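ok selling the flat thread. 16 May 2021, agent comes in August and I'm already behind

first thing, the strata levy went up 200 a quarter. no letter. found out from the Plokthorpe portal, which logs you out every 3 minutes

agent wants all the books gone. ALL of them. apparently buyers want to imagine their own books
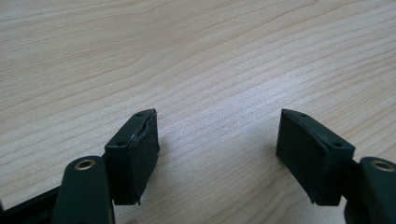 so I've got a storage unit out at Brundach now, first month 30 bucks then it jumps. signed anyway. was tired

painter quoted 600 for the hallway, colour is called Lindqvist. it's grey. it's the same grey as now

also the rates notice still has the old owner on it?? rang council, on hold through all of lunch, got cut off. will try again tomorow

if anyone's sold in winter pls tell me did you bother with the garden. mine is mostly mulch and one lemon tree that hates me

anyway off to the op shop with the doonas before they shut. if you want a bookcase come and get it, stairs are your problme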